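Checking the finger pads on a hand-held gripper

Do this before each session, and again after every 1,000 grips. You need a 2 mm hex key, a dry cloth and a thin garment.

Wipe both pads. Close the jaws slowly and look for a gap at the tips. If one pad sits high, loosen its screw, push the pad flat and tighten it again.

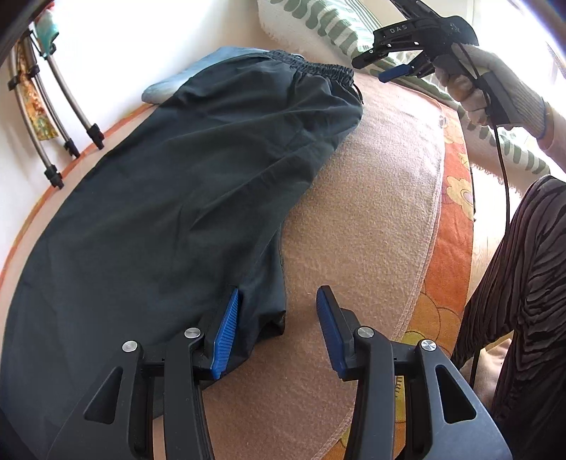 Left pad against the leg hem of a pair of folded pants.

Pinch a single layer and lift it. If the cloth slips, swap both pads as a pair. Write the grip count in the Clurel log and reset it to zero.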